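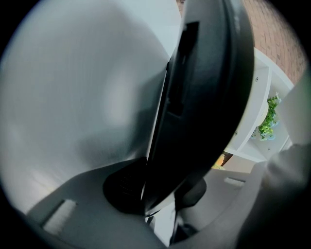 Ostwood product text: notes on the data

Version 3 of the set. Read this before you train, search or quote anything from it.

What it is

Ostwood is a collection of shop listings for paddling and boating accessories: pumps, dry bags, paddle leashes, seat clips, repair patches, deck bags, valve adapters. Each record is one listing as the shop published it, with the title, the body text, the listed price, the department and whatever spec table came with it. The listings come from two catalogs, Brudeo and Muditz, which sell many of the same goods under different titles.

We put it together to find out whether the specs in product text can be pulled out and compared automatically. Our answer so far is "sometimes", and we would ask you to be suspicious of anyone who reports a better answer on this data without saying which fields they left out.

Files

listings.csv – one row per listing
specs.csv – one row per spec value, keyed to the listing
pairs.csv – listings we believe are the same product in both catalogs
removed.csv – listing keys taken out since version 2, with a short code for why

There are 12 columns in listings.csv. Only 8 of them are filled in for every row. The rest depend on how much the shop bothered to write, and blank means blank. It does not mean zero, and it does not mean "no". Version 1 treated an empty "waterproof" field as false, and at least one downstream table still carries that mistake.

Where the claims come from

Every claim in the text is the seller's claim. We did not test a pump. We did not soak a dry bag. When a listing says "heavy-duty", that is a word somebody typed, and we found it on the cheapest item in five departments. "Marine grade" shows up on fabric, plastic, steel and one sponge. We kept these words because they are in the text, and you should not use them as quality labels.

Pressure ratings deserve extra doubt. Some listings give the highest pressure a pump can reach, some give the pressure it reaches comfortably, and a fair number give a figure that seems to belong to the boat it is sold with. We store the number and the sentence around it. If you use the number without the sentence you are guessing.

Volume for dry bags is just as bad. Some sellers measure with the top open, some with the top rolled down, and most do not say. Two bags listed at the same size in pairs.csv may be different sizes in the hand.

Labels

The department labels come from the shops, then get mapped to our own list with the Sandhu rules, a plain keyword file included with the set. The rules are crude. A "throw bag" lands in storage unless the word "rescue" is nearby. Kayak cart straps go to transport in one catalog and tie-downs in the other. You can edit the keyword file and rerun the mapping, and for a lot of uses you probably should.

The pairs were matched by title and spec, then read by a person. Where the reader could not decide, the pair was dropped. That makes pairs.csv look cleaner than the real problem is. A score on these pairs tells you how you do on the easy ones.

Known problems

Roughly 5 percent of rows have a price that includes a bundle item the text never mentions.
Inches and centimeters are mixed inside single listings, sometimes inside one line.
Hose lengths are often stretched lengths. Nothing in the text tells you when.
Color names are useless for matching. "Graphite", "storm" and "shadow" can be one color.
Review snippets leaked into some Muditz body text. We cut the ones we caught.
Discontinued goods are still present and are not flagged.

What we would not use it for

Buying advice. Safety advice of any kind, and that includes which life vest fits whom – vests were pulled out in version 2 for this reason, and the keys are in removed.csv. Price history is out too, as each listing was saved once.

It is fair material for testing unit parsing, duplicate detection and plain text classification, provided you read a hundred rows by eye first. People skip that step and then write to us about strange averages.

Changes

Version 3: repaired broken fractions in specs.csv, dropped repeated rows, added the sentence field beside every pressure value.
Version 2: removed life vests, split departments from labels.
Version 1: please stop using it.

Reporting errors

Send the listing key, the column and what you think the value should be. A screenshot of the shop page as it looks today does not help much, as sellers rewrite their pages all the time. Fixes are collected and go out each June.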